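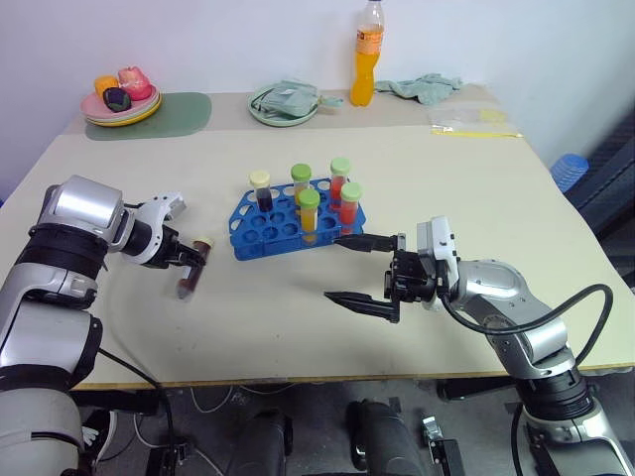
Kernar open day, tube sorting demo

zlong
Went in March. Two arms, one blue rack, capped tubes. The left gripper carries a tube tilted, cap up and to the right. Staff quoted 3,188 logged placements. Did anyone get the failure rate?

dunne_fan
No. I asked Fumiko Ishida and she said it depends on the cap. That is no answer.

stitgate
It is if grip height varies by cap. What I'd question is the second arm. One arm and a fixed rack would do this job.

zlong
Disagree. You need the second one for handovers.

stitgate
Then they should publish cycle times with and without it. Clillard did, over 1,000 runs.

dunne_fan
Clillard used identical tubes. Not comparable.

zlong
I'll email Kernar and post the reply in this thread.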